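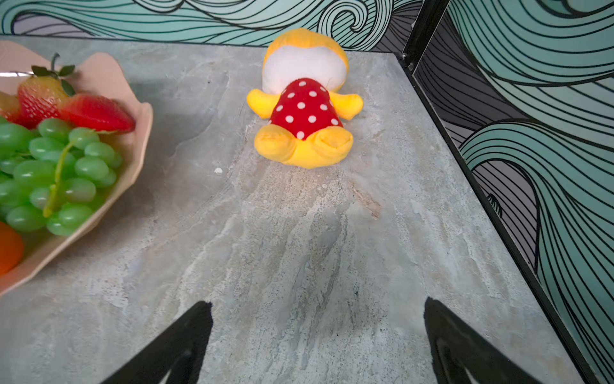 Soft toys slipping out of the gripper had me blaming the fingers for weeks. My Trulten arm would close, lift an inch and stall with fault 143, and I kept cranking up the force — bad idea, it pinched my thumb pretty good in April.

The fix was dumb and cheap! Lint had packed into the finger joint. Hit the stop button, pull the plug, then brush it out with an old toothbrush. Put the force back down before you power up, and keep your hands off the table until it's done homing.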